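Shape blocks

Shape blocks, also called geometric blocks or form blocks, are small solid pieces with a constant cross-section, used for sorting, matching, stacking and the teaching of basic geometry. Each block is a prism or a cylinder: a flat outline, such as a circle, triangle, hexagon, star or heart, is carried through to a uniform height. A set normally combines several outlines with several colors, so that the same pieces can be grouped by either property.

Terminology

In strict geometric use, a block with a circular outline is a cylinder and a block with a straight-sided outline is a prism. Star blocks are also prisms, with a ten-sided outline of five points and five inner corners. Heart blocks have a curved outline and are called generalized cylinders in some textbooks, although the term is rare outside mathematics. Retail packaging tends to name the piece after its top face only ("star", "heart", "triangle"), and this is the usage most teachers follow.

Shape blocks are distinguished from unit blocks, whose dimensions are multiples of a common module and which are intended mainly for building, and from pattern blocks, which are thin tiles that fit together along their edges.

Materials and manufacture

Early sets were cut from hardwood and painted or stained. Plastic became common once injection molding made the star and heart outlines cheap to produce; in wood these require a band saw or a shaped cutter, and the points of the star chip along the grain. Plastic blocks may be solid or hollow.

The faces may be smooth or textured. A ribbed or finely lined face gives more grip and makes the top and bottom easier to tell from the sides by touch. It also hides scratches. The drawback is that dirt collects between the ridges, and textured pieces need a brush for cleaning where smooth ones can be wiped.

Colors and outlines

The most common palette is red, yellow, blue and green. Sets differ in how color is assigned. In a fixed assignment, every piece of a given outline has the same color, and a child can sort the set correctly by color without attending to shape at all. In a crossed assignment, at least some outlines appear in more than one color. Corina Moser, in a teaching handbook for the Liltuvport kindergartens, recommended crossed sets for any exercise meant to test shape recognition, and advised removing duplicates of the same shape and color before starting.

The arrangement of pieces also matters. Blocks placed in a line are easier to compare one by one, while a loose cluster obliges the user to search. Two pieces with the same outline and different colors, placed next to each other, are the usual starting point for explaining that color and form are separate properties. Plain, pale surfaces are preferred, as strong patterns make the outlines harder to see. 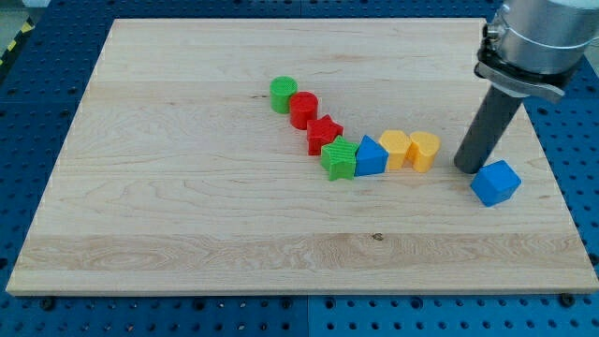 Use in teaching

Sorting is the simplest exercise. The pieces are divided first by color, then mixed and divided again by outline. Matching exercises use a card or a tray with recesses. The circle is the easiest piece to fit, as it can be inserted at any rotation. A regular hexagon fits at six rotations, an equilateral triangle at three and a regular five-pointed star at five. The heart fits at only one unless the block is turned over - a property that makes it the hardest of the common outlines for younger users.

Stacking brings out a second set of differences. Cylinders and hexagons have broad, flat tops and stack well. Stars lose contact area between the points, and a heart placed under a larger block tends to tip toward its point. Sarita Sachdeva has described a stacking exercise in which the pieces are ranked by how well they carry a second block.

Work surfaces

Blocks are generally used on a flat board or a low table. A wooden board is quieter than metal or glass and has enough friction to keep upright pieces from sliding. Light woods such as maple and birch are often chosen for contrast with saturated colors. Boards glued up from planks should be checked now and then for raised joints - a small step is enough to tilt a narrow block.

Storage and care

Sets are kept in a lidded box or a drawstring bag. Plastic pieces can be washed in warm water with mild soap and left to air dry on a towel. Painted wooden pieces should not be soaked. Blocks with cracked edges or broken points are normally withdrawn from use with small children.

See also

Pattern blocks
Shape sorter
Unit blocks
Prism (geometry)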